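About Wusonard

Hi, I'm Zdenka Shehu, and I started Wusonard because I couldn't find a bathtub I'd want to sit down next to for an hour before buying it. Most places showed me a catalog. I wanted to walk around the thing!

So we set up our showroom like rooms people live in - freestanding tubs out on the floor, black faucets, vanities with the towel rack already on, and bottles and cans left along the rim the way they'd be at home.

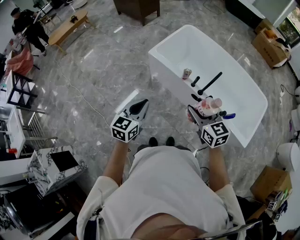 Despina Delić wrote to us in November that she'd never known how much rim she needed until she tried setting her shampoo down on one, and she went home and measured her old tub that same night.

We've fitted over 200 bathrooms now (mine still isn't finished). Come by any Tuesday, bring your measurements and your bottles too, and stay as long as you like - the pink chair is comfy.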